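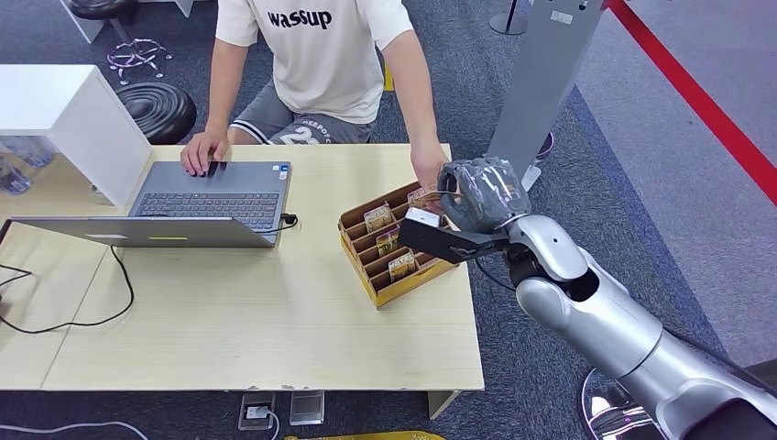
Sorting Arm Gets Its Winter Tune-Up at Vesteo Workshop

GELTODNESS, 2019-02-16 – Visitors who drop in at the Vesteo workshop on Grelach Street this month may find the large sorting arm standing still, and the staff would like everyone to know that there is no cause for worry. The machine is getting its winter tune-up, the long one, and should be handling packets again well before the spring open house in May.

The arm is a familiar sight to anyone who has brought children along to the workshop. Its job sounds simple enough: pick a small packet out of a slotted cardboard organizer, carry it over to the other side of the table, and set it down gently. Anyone who has watched it for a while knows how much can go wrong with that, and the logbook from the past season (it is a thick one) shows 2,612 picks, along with a good many notes in the margins in several different colors of ink.

Most of those notes have to do with the hand. It wears a gray protective wrap over the knuckles and fingers, and the wrap has to be smooth all the way around, because even a small fold can push a fingertip off its mark when the hand reaches down between the cardboard rows. The workshop puts on a new wrap at every long tune-up and then checks the fingers one by one, opening and closing each of them slowly from the laptop before anything is placed in front of the arm. It is patient work, and it goes better with a pot of coffee close by.

After that comes the part that takes the most time, which the staff call "teaching the box." The organizer sits on the table at an angle, with its rows slanted, and the arm has to learn again where each slot is. One person sits across the table with a laptop open and one hand free to steady or nudge the cardboard, while the hand is brought down to one slot after another and each position is saved. Only a few packets are stood up in the slots to begin with, well spread out between the front and the back, so that the far corners get tested early. A full round of teaching takes about 70 minutes when all goes well. If the organizer gets bumped partway through, the round starts over from the first slot, and there has been a bit of good-natured groaning over that already this week.

Cables get their share of attention too. The one that loops out below the wrist is checked by turning the joint slowly from one end of its travel to the other and watching that the loop never pulls tight. Last winter it was replaced after the outer cover had begun to wear, and the newer one, which was cut a little longer, has held up nicely so far.

The cardboard organizer, by the way, is staying. There was some talk in the fall of having a plastic one made by Farouk, the parts shop next door, and a sample was even tried out for a couple of weeks. The staff found that cardboard gives just enough when a finger comes in slightly crooked, and a fresh one can be cut and folded in an afternoon – so cardboard it is, for another year at least.

Once the slots are taught, the arm will run 15 practice rounds at low speed and then another set at its normal pace before it goes back on the regular schedule. Visitors are welcome to watch from the public side of the rope during opening hours, and the staff are always happy to answer questions between rounds, though they do ask that nobody lean on or bump the table while the teaching is going on.

The workshop's beginner class on gripper care will be offered again in May and runs for 2 evenings. Sign-up sheets are at the front desk.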